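How a Prize Drawing Works

A prize drawing is a way of giving something away by chance. Shops, magazines and websites hold them, often before a holiday. A toy store called Platada, for example, might offer one board game as a prize and receive 500 entries. Only one entry can win.

Drawing or contest?

In a drawing, the winner is picked by chance. In a contest, the winner is picked by skill. If you send in a painting and a judge chooses the best one, you have entered a contest. If you send in your name and a number is picked, you have entered a drawing. Some events mix the two - you answer an easy question first, and the winner is drawn from the correct answers.

How the winner is picked

Each entry gets its own number. With 981 entries, the numbers run from 1 to 981. A computer program then picks one number in that range.

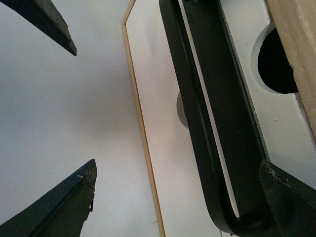

Every number must have the same chance of being picked. This is called a random choice. A person who just thinks of a number does not make a random choice. People tend to have favorites, and they tend to avoid the first and last numbers.

What are the chances?

To find your chance of winning, divide your entries by all the entries.

One entry out of 500 is a chance of 1 in 500.
Four entries out of 2,000 is also a chance of 1 in 500.
One entry out of 369 is a better chance than either of these.

A chance of 1 in 500 does not mean you will win once if you enter 500 drawings. You could win twice, or never. Each drawing starts fresh and takes no notice of the ones before it.

Reading the rules

The rules should give the closing time, the ages allowed and the prize. If a drawing closes at 6 p.m., an entry sent at 6:05 p.m. does not count. Many drawings are for adults only, so a parent or guardian may have to enter.

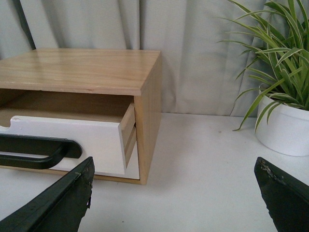

Keeping your details safe

An entry form asks for a name and a way to contact the winner. Ask an adult before you type in either one. A fair drawing does not ask for a password, and it does not ask the winner to pay to receive the prize.

Words to know

Entry: one chance to be picked.
Random: chosen so that every entry has an equal chance.
Closing time: the last moment an entry is accepted.

Written by Smaranda Oprea. Checked by Markos Zacharopoulos. Updated in March.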